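## 4. Fitting the Skoris under-sink filter

Read all of section 4 before you touch a valve. Takes longer if the shutoff is stiff, and it usualy is.

**Before you start**

- Cold line only. Hot water ruins the cartridge.
- Max line pressure 44 psi. Higher than that, fit the Farnent reducer first (section 3).
- Bucket, towel, adjustable wrench, flashlight.
- Clear the cabinet right out.

### 4.1 Shut off and drain

1. Close the cold valve under the basin. Clockwise, hand tight.
2. Open the cold tap. Let it run till it stops.
3. Leave the tap open.
4. Bucket under the supply hose. Undo the lower nut, slowly.

**Caution:** if water keeps coming after the tap runs dry, the valve isn't holding. Do the nut back up and close the main. Don't carry on with a weeping valve.

### 4.2 Mount the bracket

1. Hold the bracket against the side wall of the cabinet, arrow up.
2. Leave 8 inches clear below it. You need that to drop the housing at cartridge changes.
3. Mark both holes, drill, screw in. Snug, don't crush the plastic.
4. Hang the housing. Should click.

Note: older Destine brackets have the holes closer together. They don't fit this housing. Part 348 is the right one.

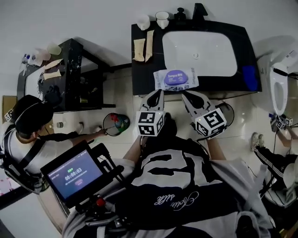 ### 4.3 Connect the hoses

1. Short hose from the valve to IN. Long hose from OUT to the tap.
2. Check the rubber washer is in each nut. They fall out in the bag.
3. Hand tight, then a quarter turn with the wrench. No tape on these threads.
4. No kinks. If the long hose has to bend, make it a wide loop.

**Caution:** IN and OUT swapped will still give you water, but it isnt being filtered. Check the arrows twice.

### 4.4 Flush and check

1. Open the valve halfway. Look at every joint with the flashlight.
2. Dry everything, wait, look again. Run a finger round each nut.
3. Valve fully open. Run cold for 8 minutes. Gray water at first is carbon dust, normal.
4. Close the tap. Press the red button on top of the housing to let the air out.
5. Set the dial to the current month. Fitted in March, set it to 3.

### 4.5 Changing the cartridge

Every 2,000 gallons, or when the flow drops off, whichever comes first. Magalhães cartridges (white cap) and Skoris ones (gray cap) both fit. Shut the valve, press the red button, unscrew the housing, swap, flush as in 4.4. Wipe the O-ring and put a little silicone grease on it. Not petroleum jelly, it swells the rubber.

Drips after a change: O-ring pinched, nearly always. Take it off and reseat it.

Sheet revised 2023-11-25. Replaces all earlier versions of section 4.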